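The Quiet Arithmetic of Office Acoustics

Open-plan offices are usually judged on how loud they are. For most desk work the level matters less than how clearly speech carries, and speech carries further than the people who order the furniture tend to expect. A conversation held at normal volume can be followed several desks away if the ceiling is hard and the background is quiet.

Bereket Chala, an acoustic consultant at Gadolska, spent August measuring a floor let to Fatel, a claims-handling firm with 60 desks on one level. The complaints there were typical. Staff could not concentrate after ten in the morning, and those nearest the windows were the least satisfied, although the meter showed theirs to be the quietest part of the floor.

The result is less odd than it sounds. Where the background is low, single words stand out, and a listener's attention follows them. In the busier middle of the floor, several voices overlap and mask one another. Chala's first report set out sound levels and speech clarity in separate tables, and the two ranked the seating areas in nearly opposite order.

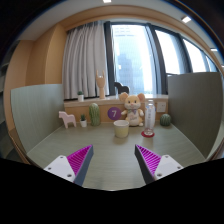
A stretch of desktop with fine horizontal grain.

Desktops play a part that is easy to miss. A hard, flat surface reflects the voice of the person sitting at it upwards and outwards, and the ceiling then returns it to the floor. Treating the desktop itself is impractical, as it has to be written on and wiped down. The usual remedy is to catch the sound at the next surface it meets, which means either the ceiling or a screen.

Screens are sold mainly by height and colour. Neither says much about how a screen performs. A screen blocks sound only along the direct path between mouth and ear, and its upper edge bends part of the sound over the top. The lower frequencies bend most readily. If the ceiling above is bare plaster, a good screen can be bypassed almost entirely.
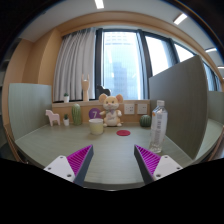
Partition panels around a grey-green desk.

Fuad Negash, who runs the test room at Nigatu, divides products into those that absorb and those that merely stand in the way. His room has a volume of 200 cubic metres. A sample is placed on the floor, a burst of noise is played, and the rate at which it dies away is compared with that of the bare room. Thin felt does well at 3000 hertz and poorly in the lower part of the speech range, where vowels carry much of their energy. Thicker material, or the same material with an air gap behind it, improves the lower figures.

"People send me a panel and ask for one number," Negash says. "I give them the curve and they ask again for the number."
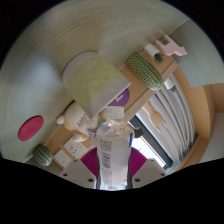 Does adding plants or bookshelves make a measurable difference?
A full bookshelf scatters sound and absorbs a little of it, so it helps most on a bare wall facing a row of desks. Plants have a small effect at high frequencies and very little elsewhere.

The other approach is to raise the background on purpose. Masking systems play a steady, shaped noise through speakers in the ceiling, and the noise covers the parts of speech that make it intelligible. The setting is narrow. If it is too low, nothing is gained; if it is too high, people talk over it. Chala prefers to bring the level up in small steps over several weeks, outside working hours.
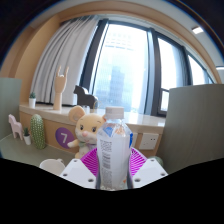

What was changed on the Fatel floor

The work was done in 3 stages. Absorbent panels went on the ceiling first, directly over the desks, with the corridors left untreated. The screens were then replaced with the Bamano type, which has a denser core and a thicker face. Masking came last, and was limited to the window side.

Measurements were repeated after each stage. The ceiling produced the largest drop in speech clarity between neighbouring rows. The new screens added little until the ceiling was finished, and then added a good deal. Telephone calls remain the main complaint, and the firm is considering whether to move the callers to the corridor end, where the carpet is due to be replaced in any case.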